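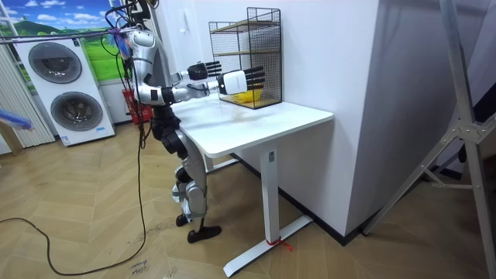

Our project looks at how students store food in shared halls and how much gets binned. Jyoti Mishra and me gave out 200 forms in December and got 61 back, wich is low. We asked where people keep fruit and bread — in the fridge, in a bag, or in the open in something like the black wire-mesh basket on the white desk. Open storage came up most. Bread was the worst for waste, then salad.

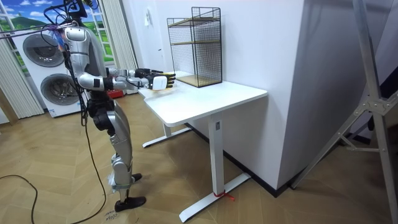

RESULTS SO FAR
Most waste at end of term. Labels on shelves liked by nearly everyone. Still to do — second form, chart for bread, check spelling of Győri hall.

Contact: Maeve Ó Riain, project tutor | Back to top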